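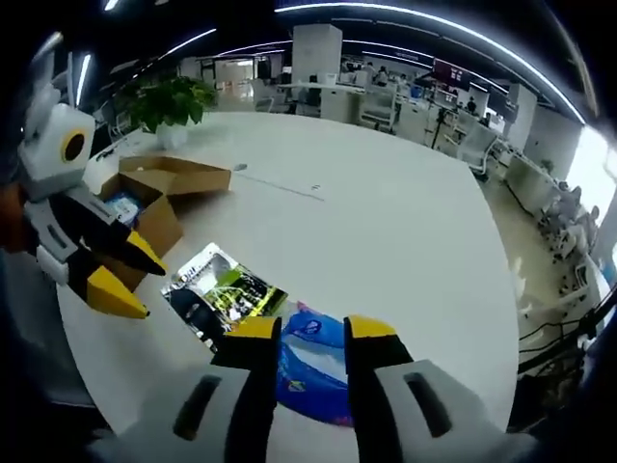 Printed package or card on the white round table

Vastov Community Forum > Basic Handsets > Wevel Series
Topic: Error 1043 when copying contacts from SIM to phone memory

manon_boychuk
Member
Posted 9:14 AM

I manage the handsets for a regional office. We moved our field staff to the Wevel in July, and three of the phones now show error 1043 when contacts are copied from the SIM card to the phone. The copy starts normally, the progress bar stops partway, and the message "Operation not completed (1043)" is displayed. Some names have been saved at that point and others have not. A second attempt creates duplicates of the names that were already saved.

The printed manual does not list this code. All three phones are on the Genel network. I would be grateful for guidance from anyone who has resolved the matter, or from a Vastov representative.

T_Javier
Senior Member
Posted 9:52 AM

Please confirm the software version. It is found under Settings, Phone, About. Please also state whether the SIM cards were used in a different make of phone before they were placed in the Wevel.

manon_boychuk
Member
Posted 10:20 AM

The software version ends in 2 on all three. The SIM cards are several years old and have been used in at least one other make.

T_Javier
Senior Member
Posted 10:41 AM

Thank you. In that case the probable cause is a contact name containing a character the Wevel cannot store. Older phones permitted accented letters and certain symbols that this model does not accept in the SIM directory. When the copy reaches such an entry, it stops. I recommend the following:

1. Place the SIM in the older phone.
2. Find the first contact that did not copy and retype the name in plain letters.
3. Delete all contacts from the Wevel memory, so that duplicates are not created.
4. Return the SIM to the Wevel and repeat the copy.

If the error returns, the next failed entry should be corrected in the same way.

arnel.banez
Member
Posted 11:05 AM

I must respectfully disagree with the above. My own surname contains the letter ñ and is stored on my Wevel without difficulty, having been copied from a Genel SIM. In my experience error 1043 appears when the phone receives a call or a text message during the copy. I advise members to turn on flight mode first. No retyping should be necessary.

T_Javier
Senior Member
Posted 11:30 AM

The letter ñ is part of the basic character set and would not be expected to cause a fault. My remark concerned characters outside that set. I do not dispute that an incoming call can interrupt the copy, but that condition normally produces a different message.

arnel.banez
Member
Posted 11:37 AM

The message on my phone was 1043. I wrote it down at the time.

D_Ambrosio
Forum Moderator
Posted 12:15 PM

Both suggestions are noted. Members are reminded that error codes on the Wevel series are shared between related faults, and the same number may therefore be reported for more than one cause. Flight mode is the quicker of the two steps and carries no risk to stored data. It would be reasonable to attempt it first.

Members are also asked to keep a written copy of important numbers before deleting any contacts. Entries removed from phone memory cannot be recovered by Vastov or by the network.

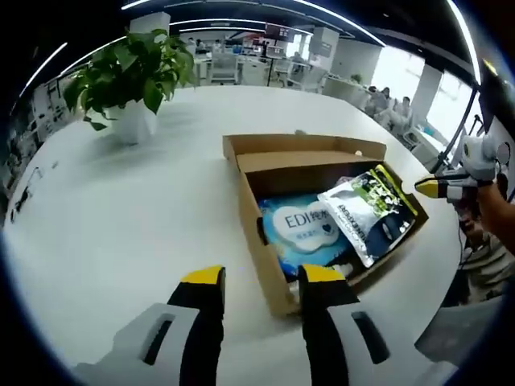 Open cardboard box with two packaged products inside

jericho_s
New Member
Posted 1:48 PM

I wish to add a related point. I have had the same error on the Catacutan, which uses a similar menu. Neither flight mode nor plain letters made any difference. The phone memory was full. The Catacutan keeps deleted text messages in a separate folder, and these continue to take up space until that folder is emptied. Once I had emptied it, the copy was completed.

T_Javier
Senior Member
Posted 2:10 PM

The Wevel does not have such a folder. I would not expect that remedy to apply to the model under discussion.

jericho_s
New Member
Posted 2:16 PM

Understood. I leave it here for owners of the Catacutan who find this topic by searching for the code.

manon_boychuk
Member
Posted 4:33 PM

I have now tested the advice given. With flight mode on, two of the phones completed the copy in full. The remaining phone stopped at the same contact as before. That entry contained a small telephone symbol after the name. I removed the symbol, repeated the copy, and all names were transferred.

It would appear that Mr. Javier and Mr. Bañez were each correct in part. I thank both members for their time.

arnel.banez
Member
Posted 4:50 PM

I am pleased to hear it. I maintain that the manual should mention flight mode.

T_Javier
Senior Member
Posted 5:02 PM

On that we agree. It should also list the code.

D_Ambrosio
Forum Moderator
Posted 5:25 PM

The request regarding the manual has been forwarded to the documentation team. This topic is marked as resolved and will remain open for replies concerning the Wevel. Reports concerning the Catacutan should be placed in the section for that model.

Divina Ambrosio
Forum Moderator, Vastov Community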